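Home | Maps | Interviews | Odd Finds | About | Contact

We use cookies to see which pages get read. By staying here you're okay with that. Accept | Settings

The woman who draws cities for fingertips

I first heard about Kazue Katayama from a reader who mailed me a piece of thick cream paper with no ink on it at all. It took me a minute under a desk lamp to see that it was a street map. Every road was a raised line, the river was a patch of tiny ripples, and the train station was a bump shaped like a shirt button. I wanted to meet whoever had made it, so I wrote to her, and she said come over, bring a sweater, the workshop is freezing.

It was! She had two presses going when I got there, and we had to shout a bit until she shut one of them down.

Katayama started out drawing regular maps, the kind that get folded into hotel lobbies. Her first tactile one was a favor for a town called Predley, where the library wanted a map of downtown that blind visitors could take home. "I thought it would take me a weekend," she told me. "I took the map I already had and raised all of it. Every line, every label. I was so proud, and the first person who read it said it felt like gravel."

So she started throwing things out. Parking lots went first, then the little side alleys, then most of the curves in the river. She says a fingertip needs a good gap between two lines or it reads them as one, and that means a map people read by touch has to be very picky. The Predley map went through 15 versions before she quit fiddling with it, and she still thinks the bridge is wrong.

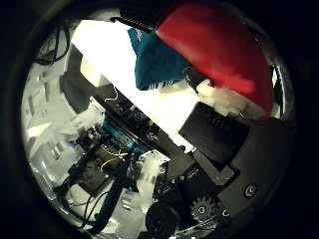
I asked her how she decides what stays. "I ask people what they'd want to know if they were standing on that corner," she said. "Sighted people always say landmarks. The statue, the clock tower. Blind readers tell me about curbs, and where the bus pulls in, and which side of the street has the noisy fan." She did once put a noisy fan on a map. It's a small triangle, and it has its own line in the key.

The key is where we got stuck for a good half hour (my fault, I love a map key). Hers come on a separate sheet so you can keep one hand on each, and she uses only three textures for areas: ripples for water, dots for parks, smooth for everything else. Braille takes up a lot of room, so street names get shortened to two letters and spelled out in the key. She hates doing that. "You shouldn't need a codebook to find the bakery," she said, and then spent a while showing me why there's no way around it on a sheet that size.

Her next project is a walking atlas, due in September, with one neighborhood to a page and the pages bound so they lie flat. The binding is giving her fits – raised paper gets squashed if you stack it too tight, and if you don't, the book ends up nearly as fat as a loaf of bread. She's trying out cardboard spacers between the pages, and I got to run my hands over a test copy. I found the river right away. The bakery took me a lot longer, and she had to move my finger over to it.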